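Plindwood Community Help
Work and Employment > Changes at the Workplace

Sorting station to be automated: what should staff expect, and what may we ask for?

Posted by Rhea Sison

I am employed at the Nwankwo returns center, where my team receives mixed household goods sent back by customers, identifies them, and places them in the correct tote for restocking, donation, or disposal. In June, management informed us that two of the sorting tables will be handed over to humanoid robots supplied under a program called Mustura. The remaining tables will continue to be staffed by people, at least for the present.

The written notice is one page long. It states that no positions will be eliminated "as a direct result" of the change and that affected employees will be offered duties as station attendants. It does not describe those duties, the rate of pay, or the training period. My own table is one of the two.

I would be grateful for replies from persons who have been through a similar change. In particular, I wish to know the following. What does an attendant do during a shift? Is the work graded at the same level as sorting? Are there matters that should be settled in writing before the robots arrive? I have been a sorter for several years and do not object to the program as such, but I would prefer not to sign the new duty sheet until I understand it.

Posted by Yetunde Ogunleye

I transferred from hand sorting to attendant work at Biltosach, where the same kind of station has been in use for some 247 working days. My answer reflects one site only, and yours may be arranged differently.

The attendant's shift begins at 6:30 a.m. with a check of the station. The mat must be flat and clear, the cables must be off the walkway, and the stop button must be tested and signed for. The attendant then lays out the first set of goods. At our site these are deliberately mixed, because returns are mixed, and the robot must be able to handle soft goods, boxes, and bottles without a change of settings.
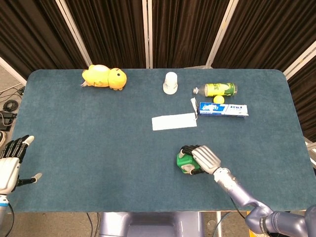

Mixed goods on the sorting mat, with the right hand gripping a green cube-like item.

Most of the shift is spent on three things. The first is laying out goods and taking away finished sets. The second is stepping in when an item is dropped, rolls away, or is gripped badly. Balls and bottles account for a large share of this at Biltosach, and flat paper items are also slow, as a card lying flush on the mat gives the fingers very little edge to take hold of. The third is the record. Every intervention is entered on a log sheet with the item type and the action taken. On my longest run between log reviews I handled 3030 items and wrote more in that period than in my previous years as a sorter combined.

The change for staff is considerable, although it may not appear so from a notice. Sorting is physical work with a steady rhythm, and conversation across the table is possible. Attendant work is quieter and involves a good deal of standing and watching. Several colleagues found that their wrists and shoulders improved and that their feet and eyes did not. I would advise asking for a stool of the correct height and for rotation with a hand-sorting table at least once per shift. We obtained rotation only after a written request, and it has made the greatest difference of anything we asked for.

With regard to pay, our attendants were first placed on the sorter grade. The grade was reviewed later, on the ground that the log sheet and the stop procedure are additional responsibilities. I recommend that you request the review date in writing now.

Before signing, please obtain clear answers on these points:

Who may restart the station after a stop, and whether an attendant may refuse to do so.
Whether the intervention log will be used to assess the employee as well as the equipment.
How many stations one attendant will be expected to cover. One is manageable. We were asked to try 2, and the log suffered.
Whether an employee may return to hand sorting, and for how long that right is kept.

The second point deserves particular care. A high number of interventions may mean only that the goods were difficult that day, and a supervisor reading the totals without the item types will not see this.

Posted by Asabe Nwosu

They said no jobs lost at my place too. That was true, but people who left were not replaced, so the team is smaller than it was. Ask about vacancies.

Posted by Damilola Ezeani

I concur with the reply from Yetunde Ogunleye and wish to add a remark from the supervisory side. The phrase "as a direct result" should be clarified in writing. A reasonable employer will be able to state the planned headcount for each shift over the coming year.

Training should also be scheduled in paid hours. At my former workplace the attendant course consisted of a safety session, a practice session at an idle station, and shadowing — the last of these was the most useful and was the first to be shortened when the floor became busy. If your notice gives no minimum period for shadowing, ask for one.

The duty sheet may be signed "received" in place of "agreed" while questions are outstanding. Keep a copy.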